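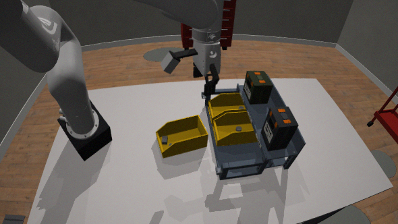 In Praise of the Long Way to the Table

My grandmother never once invited anybody to dinner. She invited them to come by, and then she fed them, and I was well into my thirties before I understood that those were two separate things and that hers was the better one.

I have been thinking about this because my neighbor Philomena Cullinane asked me last December whether I would come to what she called a proper dinner party, and I could hear in her voice that she was already tired. She had a menu. She had borrowed chairs. She'd been reading up on a braise that wanted 2 days of attention, and she'd ordered a set of serving bowls from Dreleck because her own didn't match. I love Philomena dearly and I went, of course, and the food was wonderful, and I don't believe I exchanged more than a dozen words with her all evening. She was up and down from the table like a woman minding a houseful of toddlers. When I left she hugged me at the door and said she was never doing that again.

Well, she hasn't, and I think that's a shame, and I'd like to make a small argument on behalf of feeding people badly. Or if not badly, then plainly, and often, and without any warning to yourself.

Somewhere along the line a great many of us got the idea that having company is a performance. I don't want to blame the magazines or the television cooks, who after all are only doing their jobs, and I have picked up plenty of good habits from them (I salt my pasta water now, which my mother never did in her life). But I do notice how friends of mine talk about having people over. They say they'll do it when the kitchen is finished. They say they'll do it when the kids are a bit older, or when they get a real dining table. My friend Malachy Tully has been waiting on a real dining table for as long as I have known him. In the meantime he eats standing up at the counter with the radio on, and he is one of the best talkers in the county, and the rest of us are missing it.

My grandmother's house in Wynne had a kitchen table with one leg shimmed on a folded seed packet. Whoever sat at that corner knew to keep their elbows off. She served beans more than anything else, and cornbread, and whatever was coming up in the garden, and in a lean week she would set out a plate of sliced tomatoes and a sleeve of crackers and behave exactly as if it were a roast. I never heard her apologize for any of it. I think about that a lot, because I apologize constantly. The soup is thin, I'm sorry, the bread's from yesterday, please don't look at the floor. And what can my poor guest do with that except spend the first part of the visit telling me the soup is fine?

An apology at the table asks for something. It puts the guest to work. I wish I had learned that sooner.

Now, I know there's an objection to all this, and it's a fair one. People are busy and they're worn out. There is money to consider, too, and groceries being what they are, even a pot of beans for a crowd takes some thought. I wouldn't want anyone reading this to feel they had been handed one more chore. Some people, besides, truly love the grand version. They love the ironed napkins and the good glasses, and for them the fuss is the fun of it – and to those people I say God bless you, and I'm free most evenings.

But I suspect that for most of us the grand version has crowded out the small one. We've made the thing so heavy that we can only lift it once a year, and then we need a rest. What I would like to see come back is the middle ground, the kind of supper where somebody is still cutting up the onions when you walk in and you're given a knife and told to get on with it. I have learned more about my friends over a cutting board than I ever did over a centerpiece. It's easier to tell a person something hard when you both have something to do with your hands and neither of you has to look up.

So this spring I started a little habit. I make a pot of something, generally on the big side, and 15 minutes before it's ready I send a note to a few people on my street. Soup's on, door's open, bring a bowl if you've got one. Some nights no one comes and I have lunch sorted for the rest of the week. Other nights I run out of chairs, and we use the step stool and the piano bench and the upturned crate I keep potatoes in. Malachy came the second time I did it and stayed until he'd finished a story about a ferry that I had heard before and was glad to hear again.

Philomena came too, a little later on. She brought one of the Dreleck bowls, the blue one, and she ate two helpings of a lentil soup that I will admit to you had caught on the bottom. I opened my mouth to say I was sorry about it, and then I thought of those tomatoes and crackers, and I asked her about her sister instead.

She sat down the entire time. I've got split peas soaking for tonight, and there's half a ham bone in the freezer that I ought to go and find.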